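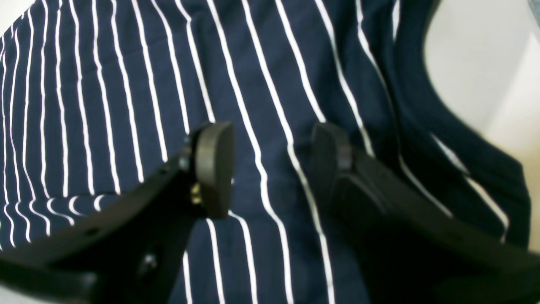

Fabrics and Folding — Gallery

Welcome to the gallery of our sewing and laundry room. We are a small workshop named Pratis, and most of what you find on this page is cloth: cloth on the table, cloth before ironing, cloth after many years of use. I write the texts myself and English is my second language, so please be patient with me.

The room is on the ground floor and has 2 windows. In the morning, the light comes from the side and every fold becomes very clear. After lunch it is softer, and dark colors look almost flat. For this reason I like to work with navy and black before noon, and leave the white things for later.

Navy with white pinstripe

Thin white stripes on a dark blue ground. When the cloth is spread but not yet smoothed, the stripes bend with every fold, and in some places they come together and open again like a fan. I find this more beautiful than the ironed cloth, but of course one cannot cut it like this.

A note on stripes

Striped cloth is a good teacher. On a plain cloth you can make a small mistake in folding and it stays hidden. On stripes you see it immediately, as the line goes away to one side. When I began to learn, I was given only striped pieces for the whole of April, and I was a little angry about it. Now I do the same with our beginners.

How we smooth it

First we find one long edge and lay it along the side of the table. Then we go with flat hands from the middle to the outside, always in the direction of the stripe and never across it. If a fold comes back, we lift the cloth and let it fall again — pulling makes the stripe wavy, and it can stay so until the next wash. Thin cotton needs 4 or 5 such movements. A heavy cloth needs fewer, but more patience.

About the collection

We keep more than 178 pieces on the shelves, sorted by color and not by fiber. The oldest came from the Szczepańska tailor shop when it closed, in paper bags with the prices still written in pencil. Another part is from Lultia, a shirt maker in our town, who gives us the ends of the rolls. These ends are often too narrow for a shirt, but good for pillow covers, aprons and lining.

Visiting

The room is open in the mornings from 9:00 until noon. You come in through the yard of the Dandero building, second door on the left. Please bring your own scissors if you have good ones, ours are always in somebody's hands. Larger pieces can be washed before you start, but then you must tell us one day earlier.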